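4. Before first use

Your Flovholm bucket is stainless steel with a rolled rim. Rinse and dry it before you put it to work.

1. Peel off any labels. Soak stubborn glue in warm water for 20 minutes.
2. Wash inside and out with washing-up liquid and a soft cloth.
3. Dry straight away – drops left to stand will mark the polish.

Note: do not use bleach or wire wool.

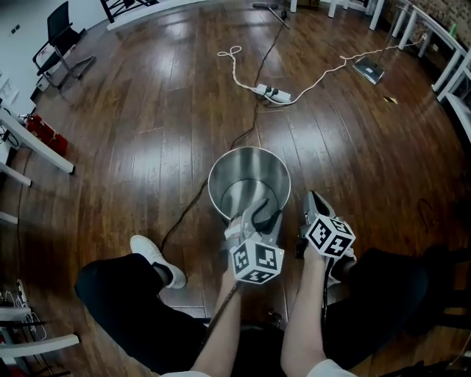 4. Stand the bucket upright on a level floor. On varnished wood, wipe the base first, as trapped grit will scratch.
5. Move cables and power strips well clear before you fill it.
6. Fill to a hand's width below the rim.

CAUTION: Never carry a full bucket over trailing leads. Lift with both hands and keep your back straight.

Spare handles: quote part 1438 when ordering. For lids, quote 663.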